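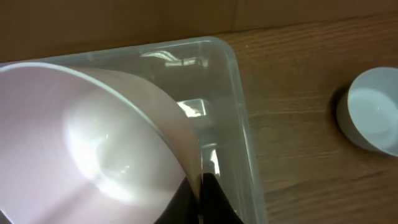
Wrist camera view of the gripper holding a pink bowl by its rim, with a clear plastic bin behind it.

Gripper Comparison Enters Second Round
August 24, 2022

The Clodergate laboratory has completed the first round of its comparison of two parallel grippers, the Nomton and the Fodor. Each was fitted to the same arm and run with the same controller settings. The round consisted of 588 grasps on household items, including bowls, cups and storage bins.

Glossy and transparent surfaces remain the main difficulty for the wrist camera. Glare inside a bowl can hide the near edge, and clear plastic walls are often missed by the depth software. Ladan Khosravi, who leads the trials, has asked that 23 of the items be repeated under softer lighting.

The second round will add a set of longer fingertips made at the Clullitz workshop. Bianka Pintér is preparing the test schedule. Staff who wish to propose items should send her the dimensions and weight of each one. A full report is planned for February.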